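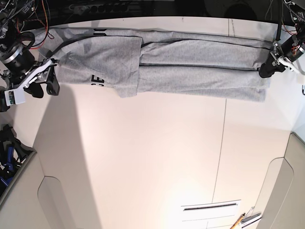 Folding for the record: a conversation at Pirkonari

Saturday, May 26, 2018

The engineer who runs the folding bench at Pirkonari spent most of February on T-shirts. She asked to be identified only by her job. Her group records two-armed folding demonstrations, which are then used to train a control program called Omia. She has been doing this kind of work for three years and talks about it the way other people talk about inventory.

The current set holds 2,098 recordings. Of those, 338 were thrown out of training and kept in a separate folder. "Mostly they were bad starts," she said. "The operator grabbed one layer when they meant to grab two, and then spent the rest of the recording fixing it. We do want some fixing in there. We don't want it in every run."

An operator moves both arms through the whole fold while the system logs the joint positions and the video together. New operators do 10 practice folds before anything is saved. She said the hard part to teach is tension.

"People pull too much. With the shirt lying sideways, you have one gripper at the shoulder and one at the hem, and you want that long side close to straight. If you pull past that, the cloth slips out of the fingers or the whole shirt slides across the table." 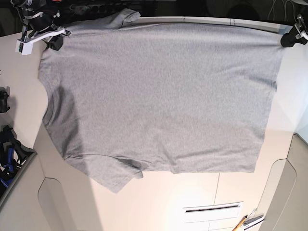

A gray T-shirt held at the shoulder and the hem corner, with the rest of it on the table.

Shirts cause more trouble than the towels the group started with. Sleeves end up under the body, and knit fabric curls at the cuff. Her rule for operators is to leave a sleeve alone unless it is going to end up in the wrong layer.

She also asks them to vary the starting position. An early version of Omia was trained on shirts laid out almost the same way each time, and it did poorly as soon as the collar was turned a little. "It had learned a spot on the table," she said. "It hadn't learned much about shirts."
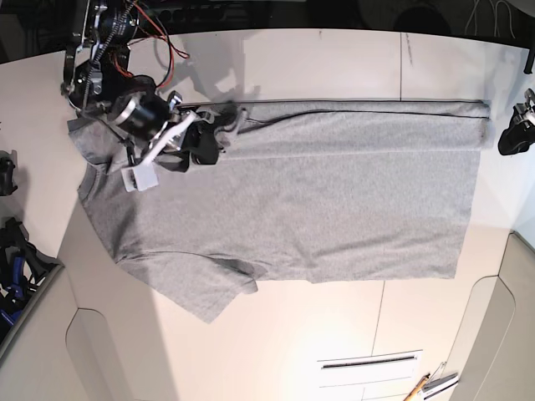

When to stop a recording

The group argued about this for a while. Some operators ended the recording once the last fold was down. Others waited until both arms had backed away. The second way is now required, and older recordings without that final part were trimmed and labeled by hand, a job that took 12 working days.

The labeling software came from Granström, a contractor, and she would like parts of it changed. "You can't mark a fold as half done. It's either folded or flat. A lot of what we record is somewhere in between."

The next set will be collected under the name Astia and will add long sleeves. She has asked for a second bench before it begins and was still waiting for an answer when we spoke.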